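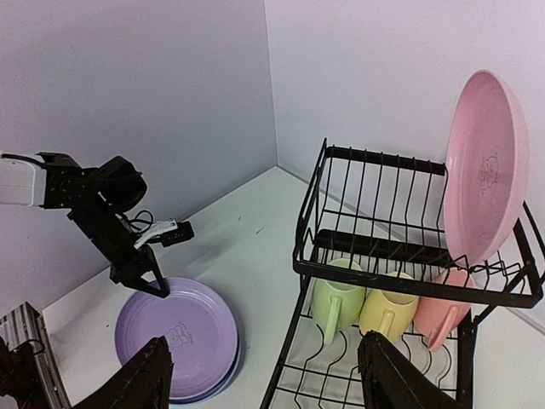

2019-02-08

Every few months somebody sends me a link to an article that says you will eat less if you buy smaller plates. I have been getting these links for years. My sister-in-law swears by it, my dentist had a leaflet on it in the waiting room, and last week it came up again in the newsletter from the Drindwood food co-op, where it was called "the easiest change you'll make this year." I have my doubts, and I figured I would write them down once so that I can just send people here.

The idea goes like this. A scoop of pasta looks stingy on a big plate and generous on a small one. You see the full plate, your brain says "that's dinner," and you stop. It's a nice story. It needs no willpower and costs the price of some dishes, and I suspect that is why it gets around so well. I would like it to be true.

But I have a kitchen, and in my kitchen there is a pot on the stove. If I finish a small plate and I'm still hungry, I walk over to the pot. I did this for the whole month of June, when I put the dinner plates in a box in the hall closet and ate everything off the salad plates. I wrote down what I ate, too, which was tedious and which I do not recommend. I went back for seconds most nights. On the nights I didn't, I had toast at ten. My weight at the end of the month was up 2 pounds, which I put down to nothing in particular, because weight goes up and down 2 pounds if you look at it funny.

One person's June proves nothing, I know. I'd say the same to the people who write in to newsletters saying they dropped two sizes after switching plates. Did they change anything else? They nearly always did. They started walking, or they quit the soda, or they were just paying attention to dinner for the first time in a while. Give the credit to the plate if you like, but I'd want to see it earn it.

Then there's color. The version in the co-op newsletter said to pick a plate that contrasts with your food, and blue was supposed to be best of all, on the grounds that hardly any food is blue and so blue puts you off eating. Blueberries get waved away. I grew up eating off blue plates and was a solid child. A woman at the Wemness flea market once told me the opposite, that blue makes food look fresher and that's why restaurants like it. They can't both be right, and I wouldn't bet on either.

What bugs me most is how quickly the advice becomes a product. Barros, the kitchen store out by the highway, has a "mindful portions" set in the window with lines printed on the plates to show you where the chicken stops. It serves four and costs more than my whole cupboard did. The same shelf has a Skoradau bowl with a false bottom. It's a bowl that lies to you! You paid for it, you know it's lying, and it's supposed to work anyway.

I don't think there's much harm in any of this. If you like small plates, use small plates. They fit in the dishwasher better, and six of them take up less cupboard than the big ones did. My complaint is with "easiest change you'll make," and with the way the claim keeps getting passed along by people who haven't looked into it since the last time they passed it along.

The dinner plates came out of the closet on the first of the next month. One had a chip in it that I don't remember being there before. The salad plates went back to holding salad, or more often the cheese.

Comments are open. If you have kept a food log for longer than I did, with the big plates and then the small ones, I'd like to see it, including the toast.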